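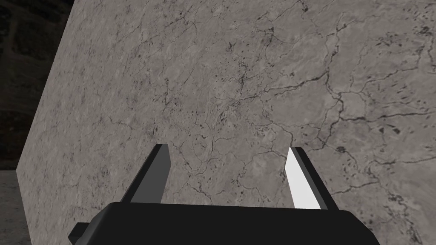

Tourism Project Report: Does Guided Wildlife Trekking Pay Its Way?
Submitted 12/07/2018

Our group compared brochures from 2 tour operators, Pekard and Suso. Both claim their treks fund local conservation. We wanted to see the figures and mostly couldn't.

Pekard charges $3,138 a person, lodge included. Suso advertises $2,000, but permits and transfers bring it closer to $4,000. Neither says what share reaches the park.
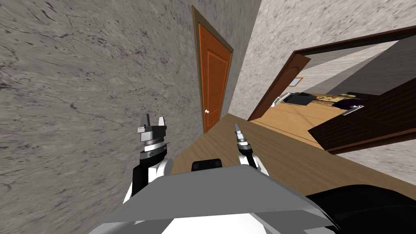
Figure 2. Simulated two-armed robot in a hallway.

Suso's brochure says visitors "give back" by coming. We found no evidence for this in its pages, and the word "eco" on a lodge sign proves very little. We have written to both operators and will add any replies in August.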